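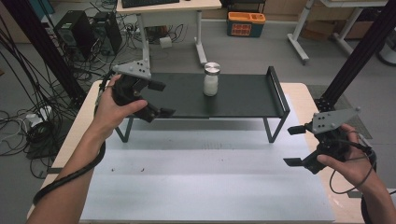 A **riser shelf** is a low, open stand placed on a table or counter to hold jars, bottles and other small containers above the main surface. Common forms have a flat top, thin metal legs and a raised rail at one or both ends. The Lindby pattern is 60 cm long.
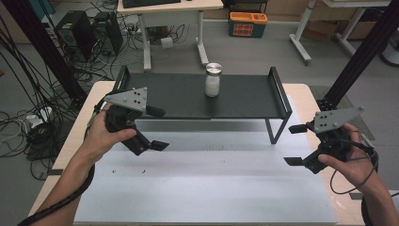 What is the end rail for?

It keeps a jar from sliding off the short side of the shelf when the row is pushed along.

Small lidded jars are the usual load. Salt, sugar and other dry goods are kept in glass with a metal lid, 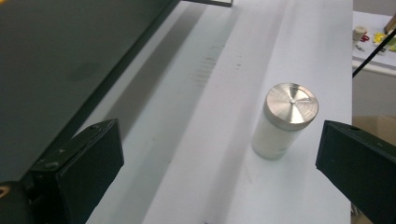 and the lid is often slightly wider than the body, so spacing between jars is measured at the lid. Severberg catalogs list this as the "cap width."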